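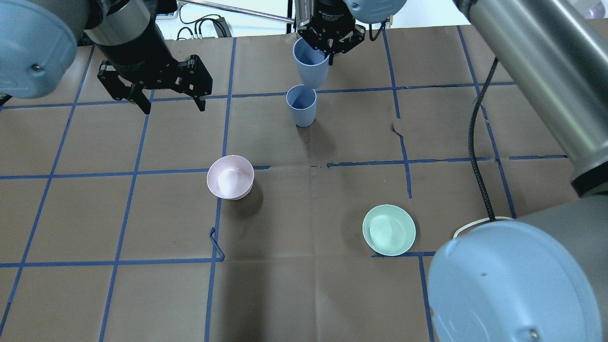
Blue tape grid on the brown paper, with one cup over the other at the start of a stack.

Nested plastic cups sticking together, and tape grid lifting from kraft paper table cover

Plilaver Community Help > Tables, Surfaces and Storage
Status: open

flatstock_b

I have two problems on the same table. They may be related, so I am putting them in one post.

The table is covered with brown kraft paper. On top of the paper I have laid out a grid in blue tape, with large rectangular cells measuring 21 inches by 11 inches. The cells are used as locations. Items go into a cell, get sorted, and are moved to another cell or stacked. Most of the items are light blue plastic cups, sold under the Kelus name. They have no handles and they nest.

Problem one is the cups. When one cup is lowered into another, it goes in easily. When I take the stack apart later, some pairs separate with no effort and others lock. If I lift the top cup of a locked pair, the lower one comes with it. Sometimes it drops off halfway and rolls out of its cell. It is worse with taller stacks and worse right after the cups have been washed. I bought a case of 1,000, so replacing them with a different cup is not something I want to do this year.

Problem two is the tape. The lines looked good for the first few days. Now the ends are curling, and where two lines cross, the upper strip is coming loose from the lower one. In a few cells the paper has developed a low ridge along the tape. A cup standing on the ridge is not level, and when another cup is lowered into it the lower one slides or tips.

What I have tried so far:

Pressing the tape down again. It holds until the next morning.
Adding a second strip on top of the first. This made the ridge higher.
Drying the cups with a towel before stacking. Some improvement, but not consistent.
Twisting the top cup while pulling. This works but takes two hands and is slow.

The paper is from a 50-foot roll and is fixed to the underside of the table at the two short ends only. The long sides hang free. The tape is ordinary blue painter's tape, unbranded. The room is heated during the day and not at night.

I would like to keep the paper, the grid and the cups if possible.

rimfit

Taking the cups first.

There are two mechanisms that hold nested cups together, and they need different fixes. The first is a wall wedge. The cups are tapered, and if the taper is shallow, the outside wall of the upper cup seats against the inside wall of the lower cup before anything else touches. Downward force then turns into a tight friction fit. The second is a pressure seal. Once the walls touch all the way around, air cannot get in under the upper cup as you lift it, and you are pulling against a partial vacuum. A film of water makes the seal better, which matches what you see after washing.

To find out which one you have, take a locked pair and hold the lower cup by the rim. Pull the upper one slowly. If it resists and then releases all at once with a small pop, it is mostly the seal. If it resists evenly and grinds out, it is mostly the wedge. You may find both in the same case of cups. Molded cups vary a little from cavity to cavity, and cups from different cavities end up in the same carton. That would explain why some of your pairs separate easily and others do not.

For the wedge:

Lower the upper cup and let go when it touches. Do not press. The last push is what sets the wedge.
Keep the stacks short. Every cup added increases the load on the bottom pair.
Lower the cup straight. If it enters at an angle, one side contacts early, and when the cup levels itself it can bind across the diameter. Hold it by the rim with its center over the center of the standing cup, then bring it down vertically.

For the seal:

Dry the inside of every cup and the outside of every cup. People dry one and forget the other. Air drying upside down on a rack is better than a towel, as long as the rack lets air up into the cup.
If they still seal, put a narrow strip of paper in the lower cup so it hangs over the rim. It gives the air a path. For long storage this is a good fix. For cups that are being moved all day it is a nuisance.

Do not use oil, cooking spray or silicone on anything people drink from.

To separate a pair that is already locked, flex the rim of the lower cup slightly by squeezing it at two opposite points. The round rim becomes a little oval, air enters at the gaps, and the upper cup lifts out. It is faster than twisting. With hard, brittle plastic be careful, because squeezing will crack it. If squeezing does nothing, stand the lower cup in warm water and put cold water in the upper one. Leave it a minute and pull. Warm water only. Very hot water can distort thin plastic permanently, and then the cup will never nest correctly.

It is also worth sorting the case once. Nest cups in pairs, pull them apart, and put the ones that lock to one side. Use those as single cups or as the top cup of a stack.

gridline_ks

The tape and the paper are one problem.

Kraft paper changes size with humidity. It expands more across the roll direction than along it. Your room is heated in the day and unheated at night, so the relative humidity goes up and down on a daily cycle and the paper moves with it. The tape does not move by the same amount. The result is a ridge along the line or a lifted end, depending on which gives first. Pressing it down at night and finding it loose in the morning is what I would expect.

Fixing the paper at the short ends only makes this worse. It is held in one direction and loose in the other.

Procedure I would follow:

Take up the present tape and paper. Do not try to save the paper. The tape will pull fibers from it and the new tape will not stick to those areas.

Wipe the table and let it dry fully.

Cut the new paper and leave it flat in the room overnight before fixing it. Paper straight off the roll has a curl and has not adjusted to the room. Lay it curl side down.

Fix all four sides to the underside of the table. Start at the middle of each long side and work out toward the corners. Pull it flat, not tight. Paper under strong tension will tear at the first damp spot.

Mark the grid in light pencil first, using a straightedge. Measure every line from the same corner. If you measure each cell from the last one, the error adds up and the far cells come out a different size.

Lay all the lines in one direction, then all the lines in the other. Do not stretch the tape while laying it. Stretched tape shortens again over the next day and pulls its own ends up. Unroll a length, hold it over the pencil line, set it down, then rub it with a plastic scraper or the edge of a card.

Run the ends over the table edge and fasten them underneath. An end that stops on the top surface is the first thing to lift.

At the crossings you have two choices. Leave the upper strip crossing the lower one and accept one extra thickness, or cut the upper strip back so the ends butt against the lower. Cutting gives a flatter surface but more ends. I leave them crossed. The backing of painter's tape is made to release, so adhesion there is always weaker than on paper. Rub the crossings harder than the rest.

Remove the double strips. They do nothing except raise the line.

As to the tipping, put the standing cup in the middle of the cell and keep the base clear of the tape. With cells of 21 by 11 there is plenty of room. If you need a repeatable position, a pencil circle traced from the base of the cup is enough and adds no height.

I used Cludance low-profile tape on my last table cover and it was better at the ends than the generic blue. I have not compared it on crossings. Henriques sells a heavier kraft paper, which stays flatter but is harder to fold under the corners.

shelf_and_bin

just use a vinyl tablecloth. and buy cups with a stacking ledge. problem solved

flatstock_b

Thank you. The pull test gave a pop on most of the locked pairs, so mainly the seal. A few ground out evenly and I have set those aside. Squeezing the rim works on these cups and I saw no cracking, but I am doing it gently.

On the vinyl, I had a vinyl cover before. Cups slid on it more than on the paper, and I could not write on it. Agreed about the ledge for the next order.

One follow-up for gridline_ks. If all four sides are fixed and the paper still expands at night, where does the extra width go?

gridline_ks

Into a shallow bow across the whole sheet, normally too low to affect a cup. It flattens when the heat comes on. If you get a visible bubble in one spot, the sides were fixed unevenly. Release the nearest long side as far as the bubble, smooth toward the edge, and refasten.

Lay the sheet in the afternoon if you can, after the room has been warm for several hours. If you lay it first thing in the morning it will be at its largest size and will tighten all day. Mine split at a corner that way in February.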